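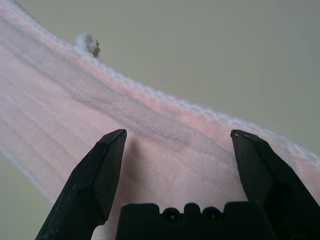 수건 뻣뻣해졌을 때. 섬유유연제부터 끊으세요. 코팅돼서 물 흡수 안 됨.

세탁기에 수건만 넣고 통은 반만 채우기. 세제는 평소 절반. 마지막 헹굼 때 식초 두 숟갈, 냄새 안 남아요. 락스랑은 절대 같이 쓰지 말것!! 헹굼 1회 추가.

탈수는 1000rpm이면 충분. 더 올리면 결이 눌려서 다시 뻣뻣.

널기 전에 양끝 잡고 열 번쯤 세게 털기. 이게 제일 중요한데 다들 귀찮아서 안함. 저도 바쁜 날은 그냥 널어요;;

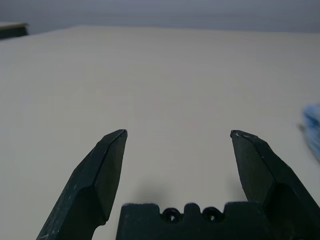

건조대는 벽에서 한 뼘 떼고 수건 사이도 한 칸씩 비우기. 겨울엔 선풍기 약풍 두 시간. 직사광선에 오래 두면 색 빠지고 거칠어져요. 특히 진한 색.

건조기 있으면 중간 온도로 돌리다가 살짝 덜 말랐을때 꺼내서 마저 널기. 먼지 필터는 매번 비우고요.

새 수건은 쓰기 전에 두 번 빨기. 첫 빨래는 꼭 단독으로, 먼지 어마어마함.

올 튀어나온 건 잡아당기지 말고 가위로 바짝 자르기. 테두리 풀린 건 같은색 실로 감침질 몇 땀이면 한참 더 써요.

쉰내 나는 건 과탄산소다 한 숟갈, 따뜻한 물에 30분. 울이나 실크는 안 되요. 그래도 냄새나면 걸레로.

세탁조 청소는 다음에 따로 올릴게요. 댓글로 물어보신 Ji-hoon Cho님 조금만 기다려 주세요~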